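Resetting the sorter bin between rollouts: how we run the Hestik eval 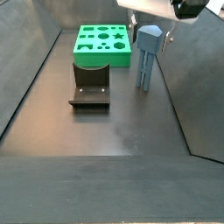
Quick writeup, because Gundholm people keep asking how we got the success numbers in the Clegg report and why theirs come out higher. Short version: we reset the same way every time and we score the same way every time. Long version below. Written in a hurry between runs, sorry.

What you need

Arm with a parallel gripper, calibrated
A bin with sloped walls, dark and matte if you can get it
The green shape sorter block
The blue figure
The black L-shaped holder
One fixed camera. Fixed means fixed. Do not lean on the mount
The eval script from the Hestik repo, branch "reset-v2"

What we're measuring

Policy gets 300 demos, then has to pick the blue figure from wherever it is and set it upright on the bin floor at a goal pose. Block and holder are clutter. Only the figure is supposed to move. Whole point of the method is that the policy learns to leave the clutter alone without anybody labelling it as clutter. We do that by jittering the clutter between demos but never during one. Sounds too simple. Works better than the masking version we had before, which fell over every time the light changed.

Step 1. Clear the floor

Everything out. Wipe the bin with a dry cloth. Dust shows up on dark floor and the depth gets noisy over it. No spray, it leaves streaks and streaks are worse than dust.

Step 2. Place the block

Block goes in first, cutouts up. The script prints a pose, you put it there. Overlay helps: hit O and line the block up with the ghost outline. Get the corners inside the outline and move on. Don't spend five minutes on it, the jitter is bigger than your error anyway.

We use the sorter block because the holes mess with grasp proposals. A plain box is too easy. The old policy used to go for the edges of the star hole like it was a handle. If yours does this you have the wrong checkpoint.

Step 3. Place the holder

Base flat on the floor, curved edge up. In the "near" condition it goes right in front of the block, in the "far" condition the script gives you its own pose. Near is the harder one. Report them seperately please. Gundholm averaged the two and that's half of the gap right there.

Step 4. Place the figure

Last. Legs down, standing. If it tips, stand it up again and re-check the block, you probably bumped it. Keep a finger width between figure and block or the gripper has nowhere to go on that side. The script will happily hand you a pose that's too tight, skip it with N and it draws another one. Skips get logged. More than a few per session means your bin limits are wrong in the config.

Step 5. Home the arm, start the run

Home, wait for the prompt, hands out, Enter. Timeout is set in the config, leave it at the default so numbers compare.

Then don't touch anything. If the arm is pushing on a wall, e-stop it, score as fail, carry on. Do not "help". I know.

Step 6. Score it

Each rollout gets 0, 1 or 2.

0: figure never lifted, or dropped and left lying down
1: figure placed, but off the goal, or block or holder moved past tolerance
2: figure upright at goal, clutter where it was

Only a 2 counts as success. Bradley Hebden's first table counted 1s as well which is where the nice looking numbers on the old slide came from. Old slide is dead, please stop citing it.

For clutter movement use the before and after stills, the script diffs them. Don't go by eye. Small rotations of the block are really hard to see from one camera and they're the most common failure we have.

Step 7. Repeat

12 rollouts per condition per checkpoint. Same seed list for every checkpoint, it's in the repo. If you change the seed list change the name of the run.

What we got

Pooled over all checkpoints and both benches (ours and the one at Hendham) we have 1315 scored rollouts. Full tables are in the Clegg report, not copying them here. What matters:

Jittering the clutter between demos beats fixed clutter in both conditions. Bigger gain in near.
Jittering clutter in the middle of a demo makes it worse. Policy starts waiting for things to move. Took us most of November to work that out.
More demos past the 300 didn't do much. Better spread of figure poses did.
Close to the right wall is still the weak spot. The outer finger comes down between figure and slope and there isn't much room. Tried a narrower approach angle, helped a bit, then it clipped the block more often.

Common problems

Overlay is offset: camera got knocked. Redo the extrinsics, throw out anything since the last good check.

Gripper closes early: check the finger screws, a loose one shifts the width reading.

Depth holes on the floor: glare. Move the lamp, not the camera.

Policy hovers and does nothing: usually normalization stats from the wrong dataset. Reload with the stats file that matches the checkpont.

Scores way higher than ours: you're counting 1s. See step 6.

Todo: second figure in the bin, and a version of the reset where the arm does steps 2 to 4 by itself. Block placement works already, the holder doesn't, it keeps grabbing it by the base.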